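**October – garment care notes, wash and fold, flannel check shirt**

Carried over from the last entry: the Somel detergent is finished. Switched to the Drorkeck liquid, same dose. No change to the rinse.

### Items

- Check shirt, red and black, button front. Label says cotton, wash at 85 °F or cooler, no tumble dry.
- Black polo, three white buttons. Kept as the dark control for lint. Same label instructions apart from the dryer, which is allowed on low.
- Light-blue tub, shallow fill, plain water. Used for spot tests only.

The check shirt is on its ninth cycle. The polo is on its fourth and is not due for measurement until the sixth.

### Color transfer

Spot test on the inside of the cuff, white cotton swatch pressed under a 200 g weight for 50 minutes. Swatch damp, shirt dry. Slight pink on the swatch, weaker than at cycle three. No gray from the black checks. Swatch taped to the back of this page.

Repeated on the inside of the collar band with a fresh swatch. No visible transfer. The cuff sees more abrasion in the drum, so the two results are not in conflict, but both go in the table.

### Fold and hem

Fold used is the flat one: collar at the top, placket up and running down the front. It stacks well with the polo and keeps the checks readable for the shade comparison. The Grokthorpe folding board is too wide for this shirt and leaves a crease outside the shoulder line, so it stays on the shelf.

Hem is the weak point. The fabric is turned over double along the edge and has started to bunch, with a few threads frayed out at the lower boundary of the cloth.

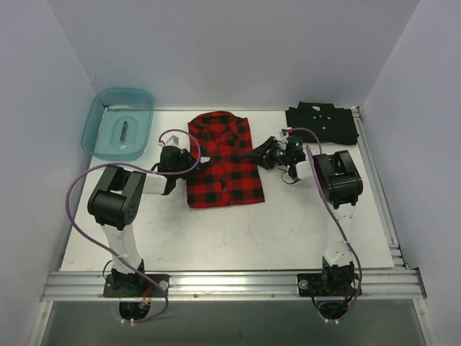
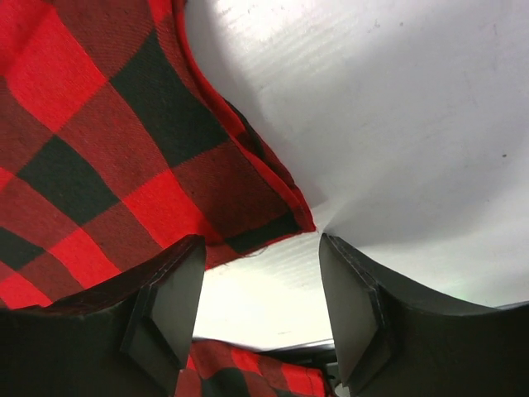 ### Actions

1. Do not trim the frayed threads before the next wash. Trimming at cycle five on the previous shirt made the later lengths useless for comparison.
2. Measure the longest thread from the fold of the hem, without pulling. Record in millimeters.
3. Press the hem only, cotton setting, no steam. Leave the body of the shirt unpressed.
4. Wipe down the white top before laying out anything dark. It picks up smudges, and they show when we check for lint.
5. Empty the tub after the spot test and dry it upside down.

### Open points

Twill lines on the check shirt are still sharp after nine cycles, no pilling found at the elbows or under the arms. Shade of the red compared against the Mockus card under the bench lamp: half a step lighter than new. The intermediate maroon blocks are harder to judge – the card has nothing close, and two readings taken an hour apart did not agree. Leave that column blank until there is a better reference.

Polo collar curls slightly after air drying. Try drying it buttoned to the top.

Next check at cycle twelve, same dose, same fold. Order more white swatches, 9 left in the box.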